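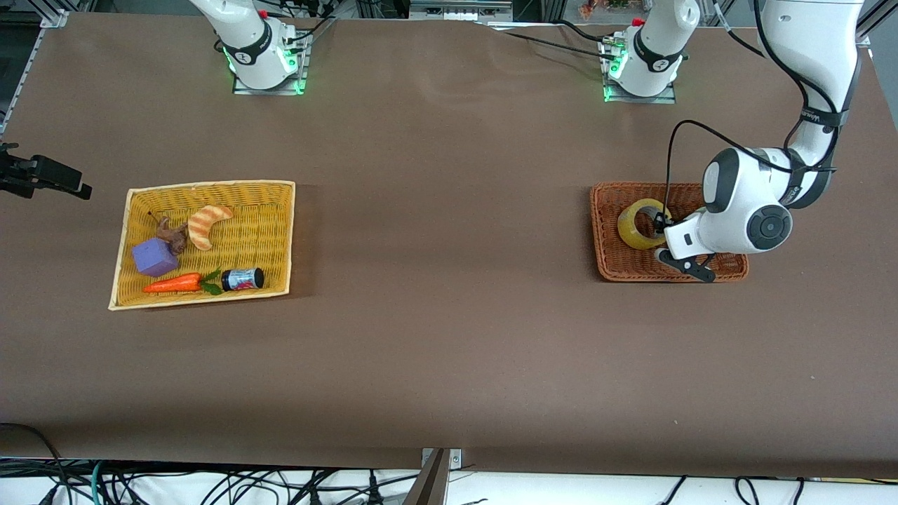

A brown tabletop with two white robot arms mounted along its far edge.

Renting in Gonness used to be a pretty sleepy business. You called the number on the sign, somebody's cousin let you in, and by supper you had a key. Those of us who found our first apartments that way still get a little misty over it (drafty windows and all!).

These days the town has 3,571 rental units, and when the Dervishi building opened its doors in November, 19 of its 20 apartments were spoken for before the paint smell had left the stairwell. The last one, a corner place looking out over Starkberg Hill, went to a couple who had been driving in from Jerkari every weekend to look.

Rents have crept up too, of course, and I heard plenty of grumbling over coffee while I was asking around. Still, most tenants I met plan to renew, and several told me they'd sooner give up the car than the walk to the bakery. I can't say I blame them, having tried the rolls.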